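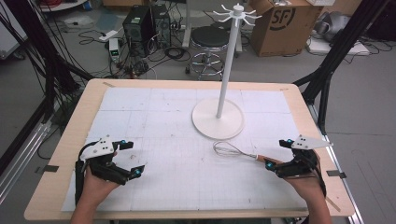 Kernero: Frequently Asked Questions

Last updated 11 September 2021

This page covers the Kernero method for teaching a two-armed robot from hand-held gripper demonstrations. It replaces the older notes on the Fekete group page. If your question is missing, see the contact section at the bottom.

General

What is Kernero?

Kernero is a way of collecting demonstrations for two-armed robot tasks without having the robot present. A person wears a gripper on each hand, does the task at a table, and the motion of both grippers is recorded. We then train a policy on the recordings and run it on a robot fitted with the same jaws. The name covers the recording procedure, the processing code and the training setup.

Who works on it?

Diệp Lâm wrote the tracking and processing code and looks after the data. Riku Arai runs the robot experiments and does most of the hardware repairs. Students in the group record demonstrations and check them.

How does this differ from teleoperation?

In teleoperation, the person drives the robot and watches it do the task. With our grippers, the person is at the table and handles the objects directly. That is faster and most people find it easier to learn. The cost is that some motions a person makes are out of reach for the arms, so part of the data has to be thrown out later. We did use teleoperation for a comparison set, described under Results.

What task do you report on?

Hanging kitchen tools on a utensil stand. The person picks up a tool, brings it to the stand and puts it on one of the hooks. When the tool is lying the wrong way around, it has to be passed from one hand to the other first. The handover is the hard part and the main reason we picked this task.

Why a whisk?

The whisk is the tool we use for the main results. Wire loops are hard for depth cameras, which tend to return holes or noise there, and the head is wider than the handle, so a grasp that works at one end doesn't work at the other. We also recorded ladles, spatulas and a slotted spoon. Those are in the dataset under separate folders.

Recording

How are the grippers worn?

Each one straps over the back of the hand. The operator opens and closes the jaws with the fingers. Tighten the strap until the device stops sliding when you shake your hand, then back it off one notch. A loose strap is the most common cause of a bad session. The operator feels it less than you would expect, because the jaws still close fine while the whole device shifts around.

What are the dotted plates for?

The plates on top of the grippers carry a printed dot pattern. Our cameras find the dots and work out where the plate is and how it is turned. The position of the jaws follows from a fixed offset that we measure once per device. If you take a plate off for any reason, measure the offset again. Don't assume it went back in the same place.

And the colored markers?

The cyan markers on the jaws are used to get the jaw opening. The tracker looks for that color and measures the distance between the jaws after the plate position is known. Keep other cyan objects off the table. We lost a full morning of recordings to a cyan bottle cap.

Can I use the grippers without cables?

Not at present. The cables carry power and the signal used to line up the clocks. Leave enough slack to cross your hands and run the cables back over the forearm side, away from the jaws. Operators do get used to them. We tried a battery version with the Honent board and dropped it when the clocks drifted during longer sessions.

What is the paper on the table?

It is a sheet with a light printed grid, fastened over the tabletop. The grid is there for people. It lets whoever resets the table put the stand and the tool at the position listed on the session sheet. The tracker ignores it. The paper also gives a plain background, which helped the vision model early in training. It gets marked with use. We leave small smudges alone and change the sheet when the lines become hard to read, and a bit of wear in the data does no harm that we have been able to measure.

How do you choose the start positions?

A script draws them before the session and prints them on the session sheet. Stand position, stand rotation, tool position and tool direction are all drawn separately. Please follow the sheet. People who choose positions by eye drift toward the middle of the table within a few minutes, and the policy then fails near the edges.

How long does one demonstration take?

It depends on the operator and on whether a handover is needed. We don't set a time limit. We do ask operators to move at an even pace and to pause briefly before releasing the tool onto the hook. Recordings with a clear pause at release train better than recordings where the tool is dropped on in passing.

How many demonstrations did you collect?

We recorded 500 for the main task. After filtering, 299 were used for training. The rest are published too, in a folder called rejected, with a text file giving the reason for each one.

Why were so many rejected?

Most were dropped in the reach check. We replay every recording on a model of the robot and throw out any where an arm would hit a joint limit, touch the other arm or come too close to the tabletop. Crossed wrists during the handover account for a lot of this. Other recordings were lost because a plate was hidden from the cameras for too long. A smaller number had the tool slip off the hook at the end.

Riku has since put together a short practice session for new operators, in which they get the reach check result after each attempt. The rejection rate is lower for people who have done it. We haven't run this as a proper study and don't claim a number.

Results

How well does it work?

We ran 100 trials on the robot for each policy, using start positions that don't appear in the training data. The results tables are in the paper, split by whether a handover was needed. In short, trials without a handover are reliable enough that we stopped working on them. Trials with a handover still fail often enough to be a nuisance. The usual failure is that the receiving hand closes too early, pushes the handle and turns the whisk in the giving hand.

Does it beat teleoperation data?

For the same amount of operator time, yes, on this task. For the same number of demonstrations, the two are close, and the teleoperated set is slightly ahead on handovers. We think this comes from the reach problem described above. If you cite the comparison, please say which of the two you mean. They have been mixed up in a few talks.

Does the policy work on a different stand?

Partly. It was trained on one white stand with curved hooks around the top. We tested it on a wall rail with straight hooks and it mostly reached the right area and then missed the hook. With extra demonstrations on the rail it recovered. We would not expect it to work on a new stand without some new data.

Does it matter which hook is used?

No. Any free hook counts as a success. Operators were told to use whichever one was easiest to reach, so the data leans toward the hooks on the operator's side of the stand. The policy copies this.

What happens when some hooks are already taken?

All main trials start with nothing on the stand. We have a small set of recordings with tools already hanging there, and the policy trained on those tends to knock them. This is current work.

What didn't work?

A few things, in case it saves somebody the time. Training on jaw position alone, without the opening, gave a policy that reached correctly and never let go. Smoothing the trajectories heavily made the plots nicer and the robot worse. Mirroring left and right to double the data hurt handovers, probably because our operators were all right-handed and the two hands do different jobs.

Data and code

Where can I get the data?

Write to us and we will send a download link. The files are stored on the Ireo server, which is slow from outside the university. The full set is large, and there is a sample pack for checking that your loader works. Start with that.

What is in each recording?

Camera video, the position and rotation of both grippers, both jaw openings, the session sheet and a success label. Times are in seconds from the start of the recording. Recordings made before March use the old axis order. The loader handles this if you leave the version field alone.

Are operators identifiable?

Video from the head-level camera shows hands and forearms and the floor of the lab beyond the table. We removed audio. Operators are listed by code only and all of them signed a release for the published recordings.

Can I build the grippers myself?

Yes. The drawings and parts list are in the hardware folder. The jaws are the part worth getting right, and they need to match the ones on your robot closely. The plates must be flat. Ours were warped in the first batch and it showed up as a slow wobble in the tracked position.

My tracking jumps when I turn my wrist. What should I check?

First the lighting, as glare on a plate hides the dots at some angles. Then check that both plates aren't using the same pattern. There are two patterns, one for each hand, and if they get swapped the tracker will usually run anyway and give nonsense when the hands come close together.

Can I use this with one arm?

The code will run with a single gripper if you set the hand option to left or right. We don't test it often.

Contact

Questions about data, tracking or the loader go to Diệp Lâm. Questions about the robot trials or the gripper hardware go to Riku Arai. Please include the recording name and the code version when reporting a problem.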